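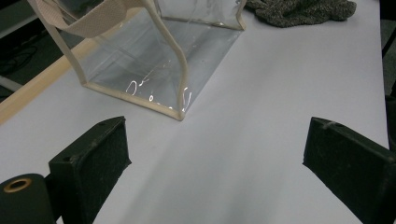 Clear tote bag

A clear tote bag is a see-through carrier made of thin vinyl, usually with fabric binding along the seams to stop them splitting. I've kept soft toys in mine for years, so forgive me if this entry leans that way!

Origins

My copy of the Lultstead market guide lists over 100 stalls and only 2 of them sell these bags. Rehema Lema, who edits our homeware pages, reckons they came in with beach shops, and I'm inclined to believe her.

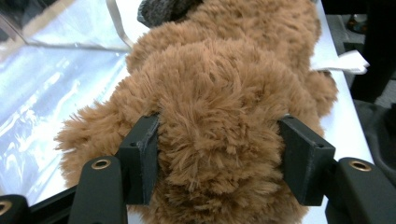

Soft toys are what I'd call the ideal filling, as they weigh next to nothing and squash down nicely. Long fur does need a bit of thought - a shaggy caramel coat like this one tufts up into little spikes, and I'd give it a gentle brush before it goes in. Knitted bits can be tucked in round the sides.

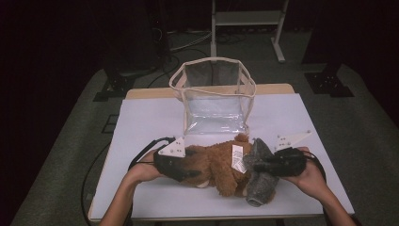 Brown plush toy with a grey knitted piece at one end and its care tag showing; clear bag with cream edging behind.

Care

Wipe the vinyl with a damp cloth and leave the top open overnight. Creases ease out in a warm room (mine took until March).

See also: Storage basket; Toy chest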